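发件人：Szymon Kołodziej
收件人：Primari 操作规范讨论列表
主题：Re: [规范] 第 5 条，开着的柜门怎么算

Smaranda 和各位好：

谢谢你的草稿，我星期一晚上读完了。中文不是我的母语，如果有句子写得不清楚，请直接问我，不要猜我的意思。

Smaranda Grecu 写道：

> 第 5 条现在的文字是："机器人在办公区域取放物品时，应保持通道畅通。"
> Talham 的同事觉得这句话太宽。柜门一打开就伸到通道里，那么每一次取放都算违反第 5 条吗？
> 我的建议是加一句："柜门打开的时间不得超过 2 分钟。"
> 另外，Uston 那边问，文件夹暂时放在柜顶，算"已放置"还是"未放置"？他们的记录表里两种写法都有，我统计的时候没办法合并。
> 请大家在月底以前回答。
> Smaranda

先回答柜门的问题。我不太同意只用时间来限制。时间限制容易检查，这是它的优点，但是它会让操作的人着急。我在 Mallet 项目里看过类似的规定，结果是操作员为了赶时间，机器人的手臂还没有完全退出来就开始关门。那个项目后来把时间限制删掉了，换成了动作顺序的要求。

我觉得对我们比较合适的，是规定"谁开的门，在离开这个位置以前由谁关"。"离开"的意思是底座开始移动，转动头部或者手臂不算。这样写，门可以开着，只要机器人还站在柜子前面。如果有人要从通道经过，操作员应该先停止手臂的动作，再让人通过，或者请人绕行。这一点草稿里没有，我建议写成单独的一条，不要放在第 5 条的后半句。

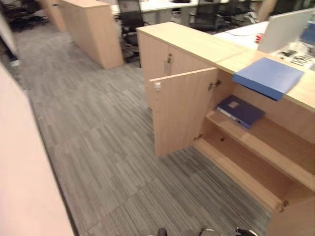
关于"已放置"的定义，我想说得详细一点，因为这个词在我们的规范里出现很多次，每个站点的理解都不一样。我的建议是用三个条件：物品由目标表面完全支撑，物品没有任何部分超出表面的边缘，夹持已经松开。比如图里浅蓝色的文件夹，它是斜的，还稍微超出柜顶的前沿，所以按第二个条件就不能记为"已放置"，不管它当时是不是还被拿着。上层隔板里那个深蓝色的文件夹是平放的，角度有一点歪，我认为歪不是问题，除非任务说明里要求对齐。下层是空的，如果任务写的是"放进柜子"，没有写哪一层，那么两层都应该接受。请写任务的同事注意这个地方：没有写明的要求，不能在检查的时候才加上去。

柜顶能不能作为临时放置的位置，我的意见是可以，但是要满足上面的三个条件，并且要在记录里写"临时"。Uston 的问题我想就可以这样解决：表里只留一列"放置状态"，填"已放置""临时放置"或者"未放置"，旧的两种写法都停用。旧记录不用重新填写，只在表头注明从哪一版规范开始使用新写法。

还有一个小问题。柜门打开以后，机器人再转身的时候，手肘有可能碰到门的边缘。草稿第 14 页写"应注意避让"，我觉得"注意"这个词没有办法检查。能不能改成"底座转动以前，手臂应收回到行走姿态"？这句话看录像就可以判断对或者错。我不确定"行走姿态"在中文里是不是标准的说法，如果你们平时用别的词，请替我改。

下面是我建议的第 5 条全文，请大家修改：

> **5.1** 机器人在柜前作业时，柜门可以保持打开。底座移动以前，应关闭由本次作业打开的柜门。
>
> **5.2** 有人需要通过时，操作员应先停止手臂动作。人员离开以前，不得继续作业。
>
> **5.3** 物品由目标表面完全支撑、不超出表面边缘、夹持已松开，三项同时满足，方可记为"已放置"。
>
> **5.4** 放在柜顶等非目标位置的物品，满足 5.3 的条件时记为"临时放置"，作业结束以前应移到目标位置。

5.2 里"人员离开"应该离开多远，我没有写数字。Talham 的通道比我们的窄，请他们先提一个数值，我们再讨论。

柜门锁扣的问题（关门以后锁扣没有扣上，算不算"关闭"）我这次没有写进去，想另外开一个主题。

祝好
Szymon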